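Last updated in November

We use cookies to keep you signed in and to remember your reading settings. By continuing you agree to this. Manage choices

OK so I went to the Lumenley open day and I have a LOT to say, so this is going to be a thread. If you only follow me for bread pictures, mute me for an hour! 🧵

For anyone who doesn't know it, Lumenley is the robotics workshop out past the Bumau bus depot. Low brick building, terrible sign, I had driven by it for years thinking it sold kitchen tiles. Once a year they open the doors and let you wander in.

Doors opened at 10 and there were already people waiting down the side of the building. They let us in 17 at a time, so I ended up in the second batch, with a dad and two very serious kids who had brought a written list of questions. (Their questions were better than mine.)

First room was the arms. Big one, small one, and a medium one that was switched off with its cover open so you could look at the wiring. I spent way too long at the medium one. I had no idea how much of a robot arm is just cable trying to get around a corner.

The small one was sorting bottle caps by color and dropping them in tubs. It missed one while we watched and the cap rolled right under the barrier, and the whole group cheered. The person running it just waited and let it go on to the next cap. Very calm. I would have been mortified.

Somebody asked how heavy a thing the big one can lift and the answer was less than I'd guessed, and less than I can lift, so I walked around feeling strong for the rest of the morning.

Second room was the Vavus project, and this was the part I'd come for. Vavus is their hand skills work. The idea is that a person does a fiddly little job while holding the same kind of gripper the robot will have, and the recording of that becomes the lesson.

So you aren't steering a robot at all! You're just doing the job yourself with a gripper in each hand where your fingers would normally be. I'd read about this and not understood it until I was standing there.

They gave us a short talk first. One full set for a single task is 200 tries, and they like to get through 45 in a sitting before people's wrists start complaining. I asked if it got boring. "Around try thirty you go somewhere else in your head," was the answer, and I think about that a lot now.

What surprised me was how quiet it was. The arm room was all whirring and kids. In the Vavus room you could hear somebody's jacket zipper.

And they let visitors have a go on a practice pair! I put my name down right away. The wait was long enough to drink a coffee and eat one of the cheese rolls from the Mahlangu bakery stand in the parking lot. (Get the cheese roll. The one with onion.)

My turn. The job was to pick up a plastic ring and put it over a peg. I have been putting things on other things my entire life. I could not do it.

You lose all the feeling in your fingertips, that's the problem. You squeeze and you have no clue how hard. Then your eyes have to do the work your skin normally does, and your eyes are slow. I dropped that ring so many times the lady next to me started handing it back without looking up.

Tip from the staff that helped a ton: stop moving your hands together. Park one, move the other, then swap. Also breathe out. I'd been holding my breath the whole time like I was defusing something.

I got it on the peg in the end!! Big round of applause from the serious kids. The younger one then did it on her first try, thank you very much.

A few practical things for anyone thinking of going next year. It's free, but you do have to sign up. They had 140 spots and those were gone in a couple of days. Wear shoes you can stand in. The bathroom is through the arm room, so plan around the demos.

Parking is awful. Take the bus to Bumau depot and walk, it's flat the whole way and there's a nice hedge.

They also stay open for questions after the last demo, and that was the best half hour of the day for me. The staff had relaxed by then and one of them explained calibration to me with a fork and a napkin. I understood it completely at the time. Please don't ask me to repeat it.

Things I still want to know: how they decide a try is too messy to keep, whether left-handed people make different lessons, and who picks the tasks. If anyone from Lumenley reads this, my replies are open!

Anyway I came home and tried to make a sandwich using two pairs of kitchen tongs. Took forever, cheese on the floor, would do it again.

Last post, and it's the Vavus table, which I could have watched all afternoon.

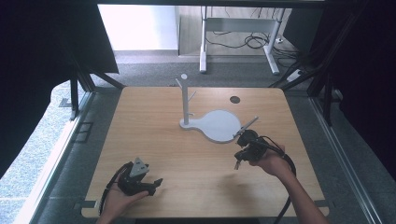 Two hands, two grippers, one little white post on its stand. Vavus table, Lumenley open day.

More from this account
Bus routes I have opinions about, part 2
Rye starter, week three
The clock repair evening at the Bumau library
Why I gave up on my robot vacuum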